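Prudby Food & Home Forum > Local Stuff > Trash, recycling, yard waste

Thread: Is the new compost cart worth it or are we being sold something

Started Aug 4, 2026

drywell_dan
Got the flyer from the city. Starting in the fall, every house in Prudby can sign up for a brown cart for food scraps and "compostable packaging." It goes to the Voicu plant out past the county line. 180 dollars a year on top of the regular trash bill.

I already have a heap behind the garage. What I don't get is the packaging part. Every lunch place in town switched to paper bowls with a little leaf printed somewhere and raised the price, and now the flyer tells me those are welcome in the cart. Are they? All of them? I've buried two of those bowls in my heap and I could still read the lid months later.

pepperfoot
A backyard heap isn't a fair test. Voicu runs theirs hot and turns it with machines. Mine never gets above lukewarm unless I dump grass clippings on it.

That said, 180 is steep for two people who eat mostly leftovers.

drywell_dan
Fine, but then the leaf on the lid should say so. "Compostable" to a normal person means it goes in the compost.

mrs_tolliver_ave
We were in the pilot that started in March. The cart itself is good. Tight lid, no raccoons so far. We put in coffee grounds, peels, chicken bones, pizza boxes. It cut our regular trash down a lot and I stopped smelling the kitchen bin.

Paper bowls went in too and no one ever left us a note about it.

gravelbed
No note only means the driver didn't look. I'd want to know what gets pulled out at the other end and trucked to the landfill anyway. The flyer has a nice drawing of a carrot and not one word about rejects.

mrs_tolliver_ave
I did ask at the open house. They said they screen it twice.

gravelbed
Screening twice tells you what they do. It doesn't tell you how much gets tossed.

haskins_rd_kitchen
I ran a lunch counter until last year, so I bought these things by the case. Paltero was our supplier. The catalog had three kinds of brown bowl that looked the same to a customer: one with a plastic lining, one with a plant-based lining, and one they just called "coated." The plant-lined one cost the most. 900 to a case, and you burn through a case faster than you'd think when it's soup weather.

I bought the plant-lined ones for a while and then quit. Customers couldn't tell, the city had no cart, and every one of them ended up in the same dumpster behind the building.

drywell_dan
So you're saying the leaf doesn't mean anything.

haskins_rd_kitchen
I'm saying brown doesn't mean anything. Read the bottom. If there's a certification mark stamped there, okay. If there's only a leaf, I wouldn't bet on it.

pepperfoot
I disagree with the "customers couldn't tell" part. I would've cared. Plenty of us would have. You could have put up a sign.

haskins_rd_kitchen
I had a sign. People stood in front of it and asked for a plastic bag.

ottoline448
Has anyone tried the Tellel app the city keeps pushing? You take a picture of the item and it tells you which cart. I tried it on a milk carton and it said trash, then I turned the carton around and it said recycling. I don't see how it could know what a bowl is lined with from a photo.

gravelbed
It can't. That app is there so the city can say there's an app.

mrs_tolliver_ave
It's good for the pickup calendar. I'll give it that much.

ottoline448
So would a magnet on the fridge be.

drywell_dan
Leaving the bowls out of it for a minute, has anybody done the math on just scraps? We're three people and a dog that eats half the scraps.

pepperfoot
We'd fill it maybe a third of the way most weeks. I asked if we could share a cart with next door and split the fee. They said one cart per address, no sharing, and the person on the phone didn't know why.

mrs_tolliver_ave
You get a free load of finished compost in spring if you're signed up. I used mine on the tomatoes and they're doing great.

gravelbed
Did you find any plastic in it?

mrs_tolliver_ave
A couple of fruit stickers. Nothing that bothered me.

gravelbed
Fruit stickers would bother me - I'm growing food in it. Free is a funny word at 180 a year, too.

haskins_rd_kitchen
For what it's worth I signed up, but only for scraps and bones. I don't put takeout stuff in unless I know the case it came out of.
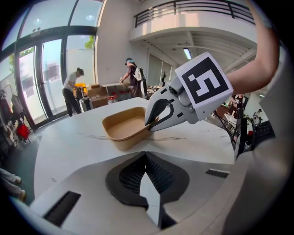 drywell_dan
Called the city's trash line this morning and sat on hold for around 20 minutes. The woman was nice enough, but she read me the flyer, and I have the flyer. I asked her how to tell a good container from a bad one and she said the good ones are "usually brown and look natural." Well, take the one on the marble-pattern table in that picture: kraft brown, rounded corners, thin rolled rim, paler tan on the inside. By her rule it goes straight in the cart. By what haskins told us, looking at it gets you nowhere on the lining. I'm keeping the heap for now, and I've emailed Voicu directly to ask what they pull out and where it ends up. If they write back with a number I'll post it, and if I get another carrot drawing I'll post that.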